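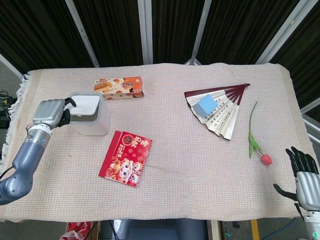 Rezaul Sheikh

Re: [bench-practice] Do we need a rule for what goes on the table?

Sorin Husar wrote:
> I've read the Wuvstead draft twice now and section 6 still says
> "objects shall be representative of the intended task." Representative
> of what? My people put out whatever is in the kitchen. Nistor's put out
> wooden blocks, all one size, and their numbers look wonderful.
> Can we either define it or drop it? Also, somebody please rule on
> tablecloths. I'm told they are "uncontrolled."

Sorin,

Please don't drop it. I'll grant you it's a bad sentence. I helped write it, late in the evening, and it was the third worst of the ones on offer.

My trouble with the all-blocks table is that a hand which has met 600 blocks knows a lot about blocks. Our current layout has a frosted tub with a lid, a wafer box lying flat, a spiral-bound desk calendar, an open folding fan with a small blue cube sitting on it, and a fake tulip. None of that came out of a standard. But a tub and a tulip stem ask very different things of the fingers, and I want the draft to say so in words a new hire can follow.

So, proposed text for section 6, to be torn apart as usual:

6.1 A layout includes at least one rigid object, one thin flat object, and one object that changes shape when handled.

6.2 At least one object rests on another. (Anneli wants this in capitals. She has been through the Trillero logs, and the stacked object is the one people quietly move to the side before starting.)

6.3 The layout is recorded before the first attempt, from the robot's own head view, with both hands in view. A view from the operator's chair doesn't count, however nice the light is.

6.4 Objects aren't swapped partway through a set. If one breaks, close the set and start another.

6.5 Printed matter is allowed. State the language if the instructions refer to the text.

On tablecloths: yes, keep them. Ours is a beige waffle weave with a loose fringe down one edge, and I've had two emails asking me to iron it, trim it or get rid of it. People have tablecloths. I'd only ask that the log say what the surface is, so that anyone comparing our tub lifts with Nistor's bare bench knows why they're cursing. If "uncontrolled" means "written down in the log," then I'm for uncontrolled.

One more, and I know it's off topic. The draft has a whole page on backdrops and one line on cables. I'd swap those. Dark curtains are fine, we use them, and I can't think of a single person who ever tripped on a curtain color. The cable line currently reads "cables should be managed." So should I. Could we have a distance from the operator's feet, and a name on the sheet for who checked it? Ruxandra has wording from the Rusier checklist that runs to four lines and includes a verb.

Christos, you asked whether old sets have to be redone under the new section. I'd say no. We have 2422 attempts logged under the old wording and 212 of those have no layout view at all, which is my fault and will stay my fault. Mark them as old and move on. If someone wants to throw out the 212, I won't put up a fight.

Comments on 6.2 and the cable line by the end of June, please. Comments on my grammar can go to Sorin.

Rezaul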